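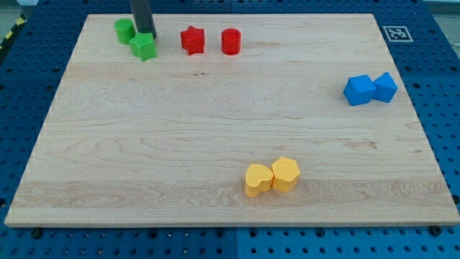
Ticket: Booking calendar shows wrong session times after clock change
Product: Sedance Bookings, hosted plan
Site: Pretinham Toy Library
Status: Closed
Priority: Normal, raised to High on the second entry

Original report

Our public booking calendar is showing the toy library's play sessions an hour late. The morning session should read 9:30 a.m. and it reads 10:30 a.m. The afternoon one should read 1:00 p.m. and it reads 2:00 p.m. This started after daylight saving ended in April. Before that the times were right.

The admin screen has the correct times. If I open a session and look at the start time, it says 9:30 a.m. The public page and the confirmation email both say 10:30 a.m. The reminder text message says 9:30 a.m., so families are getting two different times for the same booking.

I have tried the following before writing in:

Logged out and back in.
Cleared the browser cache on the front desk computer.
Checked the public page on a phone using mobile data, not our wifi. Same result.
Deleted one session and made it again. The new one was also an hour out.

We have 23 bookings for the coming fortnight and I don't want to cancel and remake them if I can help it, as cancelling sends an email to the family.

Support, first reply

Thanks for the detail. Please open Settings, then Organisation, then Region, and tell us what is in the Time zone box. We would also like to know whether the calendar on your website is the standard Sedance embed or comes through another service.

Please don't delete any more sessions for now. A deleted session takes its waiting list with it.

Customer

Time zone box says "UTC+11:00". It doesn't name a city. I didn't set this up, it was done when we moved over from the old spreadsheet.

The website was built by Altovel and they put the calendar on it. I don't know if it's the standard one. The page has our own colours and the Sedance logo isn't on it.

Can this be raised to High please. Two families turned up at the end of this morning's session thinking it was the start.

Support

Raised to High.

"UTC+11:00" is a fixed offset. It matches Melbourne and Sydney during daylight saving and doesn't move when the clocks go back. To fix it:

1. Go to Settings, Organisation, Region.
2. Open the Time zone list and scroll past the fixed offsets to the named zones.
3. Choose Australia/Melbourne.
4. When asked "Keep displayed times or keep absolute times?", choose Keep displayed times.
5. Press Save and wait for the green bar.

Step 4 matters. If you choose Keep absolute times, every session in the admin screen will shift by an hour and you will have to move them back one by one.

Customer

Done. I chose Keep displayed times. Admin screen is still right. Confirmation email is now right as well – I made a test booking in my own name and it came through as 9:30 a.m.

The public page is still wrong. It still says 10:30 a.m. I waited until after lunch in case it was slow and then looked again on two phones and the desk computer.

Support

Good, that accounts for the emails. The public page must be getting its times from somewhere else. Could you right-click on the calendar, choose View frame source, and copy the first few lines into this ticket? If there is no such option on the menu, tell us that instead.

Customer

There is no such option. There's only View page source and it's very long. I've attached it as a text file.

Support

Thank you. The page isn't using our embed. It is reading your iCal feed and drawing its own calendar with a plugin called Schwaiger Events. Two things are going on:

The plugin keeps its own copy of the feed and refreshes it every 12 hours.
The plugin has its own time zone setting, separate from ours and separate from the one in the website's general settings.

Either could give you the wrong hour. Do you have an administrator login for the website, or only an editor one? The plugin settings don't appear for editors.

Customer

Editor only. I have emailed Altovel to ask for the other one. In the meantime I put a line of text at the top of the bookings page saying the times below are an hour late and to go by the text message. One parent has already rung to ask which text message. They had opted out of them.

Support

Understood. While you wait, you can turn on reminder emails for everyone under Settings, Notifications. They are sent 24 hours ahead by default and can be set to any number of hours. Opting out of texts doesn't opt a family out of emails.

Customer

Turned on.

Altovel have given me an administrator login. I'm in the Schwaiger Events settings. There is a page called Sources with our feed on it, and a page called Display. Under Display there is "Time zone: inherit from source". There is nothing on that page that looks wrong to me.

Support

"Inherit from source" is fine now that the source is correct. The copy it holds is probably the old one. On the Sources page there should be a Refresh link next to the feed. Please press it once and reload the public page.

Customer

Pressed it. It says "Refreshed, 0 changes". The page still says 10:30 a.m.

Support

We can reproduce this on a test site. The plugin compares each session's ID and its last-modified stamp. Changing the organisation's time zone in Sedance does not touch the last-modified stamp, so the plugin decides nothing has changed and keeps what it has. You have two ways around it:

Option A. Open every session in Sedance, press Save without changing anything, then refresh the source. This updates the stamps. It does not email families.

Option B. In the plugin, remove the source and add it again with the same feed address. This throws away the stored copy.

Option B is quicker. Before you do it, write down the category colours from the Sources page, as they will go back to the default. The feed address is in Sedance under Settings, Sharing, and ends in .ics. Use the one marked Public. The one marked Staff includes family names and phone numbers and must not be put on a website.

Customer

Did option B. Public page now says 9:30 a.m. and 1:00 p.m. Checked on the desk computer, my phone and a parent's phone.

Two follow-ups.

First, the list only goes 7 days ahead now. It used to show the whole term.

Second, the toy catalogue on the same website has lost its loan return times. Each toy that's out used to say "due back by" and a time. Now it says "due back by" and then nothing. Is that connected?

Support

First one: yes, that is the default for a new source. On the Sources page, open the feed and change Days ahead from 7 to a larger number. The maximum is 90. Above 50 the page can be slow to load on older phones, so we would suggest 50 unless you need the rest.

Second one: it is connected. The catalogue page looks up the return time from the session calendar by source number. Your old source was number 1 and the new one is number 2. In the website admin, go to Catalogue, Settings, Loan times and change Source from 1 to 2. We can't see that screen from here as it was built by Altovel, so if the box is greyed out you will need to ask them.

Customer

Set days ahead to 50. Whole term is showing.

The Source box wasn't greyed out. Changed it to 2 and the return times are back. I checked the shape blocks, the wooden train set and the small trampoline and all three have a time again. The trampoline says 2:30 p.m., which is right for an afternoon loan.

I have taken the warning line off the bookings page and put the colours back. Morning was green and afternoon was yellow.

Support

Glad it is all lined up. We have made a note to our developers that a change of time zone should update the last-modified stamp on future sessions. There is no date for that yet. The daylight saving change in October should go through without you doing anything, as both the emails and the feed now follow the named zone. We would still have a look at the public page that morning.

If you have other calendars subscribed to the feed, such as a staff phone or a shared desktop calendar, they may hold the old times for up to a day. Removing the subscription and adding it again clears them straight away.

Customer

The shared calendar in the office was an hour out. Removed and added it, fine now. You can close this.

Resolution notes

Cause: organisation time zone set to a fixed offset (UTC+11:00) in place of a named zone. Secondary cause: third-party plugin holding an out-of-date copy of the feed.

Fix: time zone set to Australia/Melbourne with displayed times kept. Source removed and re-added in Schwaiger Events. Days ahead set to 50. Catalogue source number changed from 1 to 2. Office calendar re-subscribed.

Bookings cancelled or remade: none.

Ticket closed at customer's request, 3:40 p.m.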